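Chamado 1986 – Kit Laltik de duas garras manuais: abertura da garra direita perdida durante a gravação
Estado: resolvido, em observação
Produto: Laltik (duas garras manuais, software de gravação Patwary)
Fornecedor: Dratside
Aberto por: Laiba Orakzai, laboratório Bonerach
Prioridade: normal

Descrição do problema

Estamos com o kit em período de avaliação, antes de decidir a compra. A garra esquerda funciona como esperado. Na direita, o valor de abertura dos dedos some do registro no meio da tarefa e volta sozinho alguns segundos depois. O vídeo continua gravando, sem quadros perdidos. Só a coluna de abertura fica vazia.

Acontece nas tarefas de abrir e fechar porta de armário pequeno. Nas tarefas de pegar e soltar na mesa ainda não vimos. O Patwary não mostra aviso nenhum durante a gravação, e a falha só aparece na exportação, com a mensagem "abertura não estimada no intervalo".

O que já tentei antes de abrir o chamado: reiniciar o Patwary, trocar a porta USB, trocar o cabo da direita pelo da esquerda. A falha ficou na direita.

Resposta do suporte Dratside, 10:40

Bom dia, Laiba. Como a abertura é calculada pelos marcadores dos dedos, uma coluna vazia com vídeo íntegro indica que um dos marcadores deixou de ser lido. Por favor:

1. Limpe os dois marcadores da garra direita com pano seco. Não use álcool, a impressão sai.
2. Verifique se os parafusos dos dedos estão firmes.
3. Envie o arquivo de registro de uma sessão com falha e de uma sem falha.
4. Informe se a exposição da câmera está em automático.

Laiba Orakzai, 11:25

Marcadores limpos. Um parafuso do dedo externo da direita estava meio frouxo, apertei. Gravei de novo e a falha se repetiu. Exposição em automático nas duas câmeras, é como veio. Seguem os dois registros. No que tem falha, o primeiro intervalo vazio começa no quadro 286 e o segundo no 490.

Resposta do suporte Dratside, 14:05

Recebemos os registros. Nos dois intervalos o ganho da câmera direita sobe muito pouco antes da perda, e o branco do marcador estoura. É um comportamento conhecido do modo automático quando a câmera passa de um fundo claro para um fundo escuro muito próximo. O algoritmo clareia a imagem inteira e o quadriculado perde contraste.

Pedimos que fixe a exposição no Patwary, em Dispositivos > Câmera direita > Exposição > Manual. Comece com o valor sugerido pela calibração e desça um passo de cada vez. Faça o mesmo na esquerda, para as duas ficarem iguais.

Laiba Orakzai, 15:30

Feito. Com o valor sugerido ainda falhou uma vez, no fechamento da porta. Desci um passo e não falhou mais em 9 gravações seguidas, todas da mesma tarefa, abrir e fechar. A imagem ficou um pouco escura dentro do armário, mas dá para trabalhar.

Duas coisas que apareceram no caminho:

– O valor manual não fica salvo. Fechei o Patwary, abri de novo e voltou para automático. Tenho que refazer a cada vez.
– A opção de exposição não está no guia rápido que veio com o kit. Só achei pelo caminho que vocês passaram.

Resposta do suporte Dratside, 16:10

Confirmado, o valor só é gravado se for salvo dentro de um perfil. Vá em Perfis > Novo, dê um nome, marque "incluir câmeras" e defina como padrão. Sobre o guia rápido, repassamos à equipe de documentação.

Como o parafuso estava frouxo, recomendamos também refazer a calibração de abertura da garra direita (fechar completamente, abrir completamente, confirmar). Sem isso, o valor pode voltar a ser lido, mas com desvio.

Laiba Orakzai, 17:20

Perfil criado e definido como padrão. Reiniciei o computador e o valor ficou. Calibração refeita. O fechamento completo da direita agora dá zero, antes dava um pouco acima.

Para a nossa avaliação de compra, registro aqui o resumo, que vai copiado no relatório de maio:

Pontos a favor: o suporte respondeu no mesmo dia, a troca de cabo é simples e o vídeo não perdeu quadro em nenhum teste.
Pontos contra: o Patwary deveria avisar na hora quando perde o marcador, e descobrir na exportação custa a sessão inteira. O modo automático como padrão não serve para quem trabalha com fundo escuro. E o parafuso frouxo em kit novo incomoda, mesmo não sendo a causa.

Fica pendente uma pergunta. O nosso fundo é de tecido preto, com letras coloridas presas nele, e atrás da porta aberta usamos um cinza escuro. Se trocarmos tudo por cinza médio, dá para voltar ao automático ou é melhor manter manual de qualquer jeito? Anexo a montagem da tarefa do armário, na visão de uma das garras. 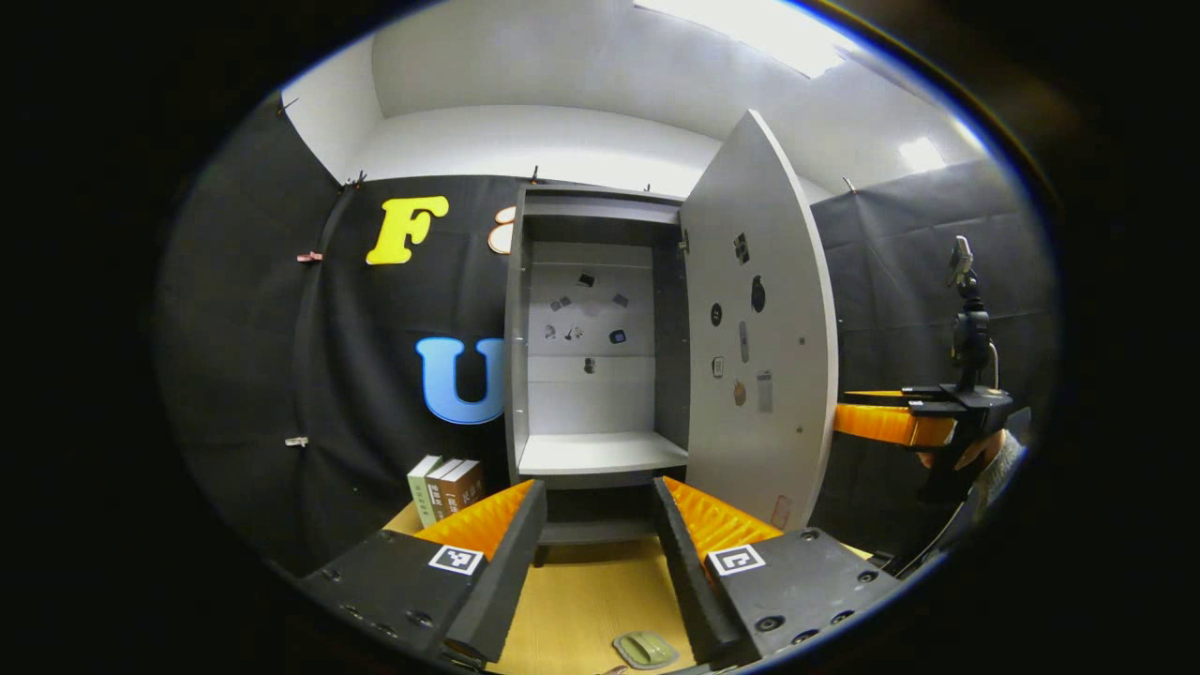
Trocar o tecido para nós é fácil, então se a resposta for sim eu faço o teste antes de devolver o formulário de avaliação. Pode deixar o chamado em observação até lá.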